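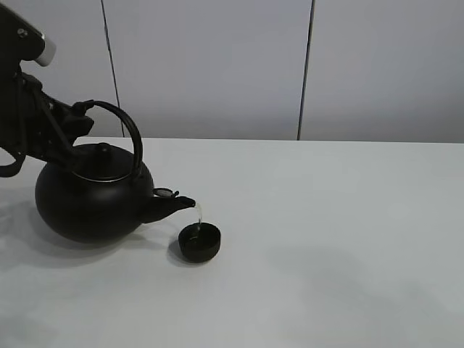 Black Teapots: Your Questions

5 min read

We receive many letters about the black teapots in our shop, so we collected the questions which come most often. If yours is missing, please write to us.

Is the pot real cast iron?

The Grultell pot is cast iron, with enamel on the inside. The Fluvon pot has the same dark, matte look, but it is stoneware and weighs much less. Please check the name on the box before you follow the advice below.

Can I put it on the stove?

No, neither of them. Boil the water in a kettle and pour it into the pot. The enamel inside the Grultell can crack over a flame, and such damage is not covered by the guarantee.

How much tea should I use?

The Grultell holds 400 ml when it is filled to a comfortable level. For green tea we take two teaspoons and water of 175 °F. Black tea likes hotter water and a little more time. For your first pot, follow the paper on the tea packet and then change it to your taste.

Why does my pot drip after pouring?

Usually it is too full. Leave a finger of space under the lid. Pour in one steady movement with the cup close under the spout, and bring the pot back level without stopping halfway. A slow, shy pour runs down the outside of the spout more easily.

My spout has a small cap. Must I open it?

Yes, flip it open before you pour. Between cups you may close it, and the tea stays warm somewhat longer.

Does the handle become hot?

On the Grultell, yes, after some minutes. Keep a folded cloth near you. Hold the lid knob with the same cloth if you want to look inside.

How do I clean it?

Rinse with warm water only, and dry with a soft towel. No soap, no dishwasher, no steel sponge. Leave the lid off until the inside is fully dry.

There is a little rust on the rim. Is it ruined?

Not at all. Rub the place softly with a used tea bag and dry it well. If the rust comes back every week, the pot is probably put away wet.

Which cups go with it?

Low, wide cups are the easiest to pour into. The small black Anosari cups are sold one by one or in a box of 16. The Pickering cups are taller and will be in stock again in March.

Shares: 1,128
Comments: 16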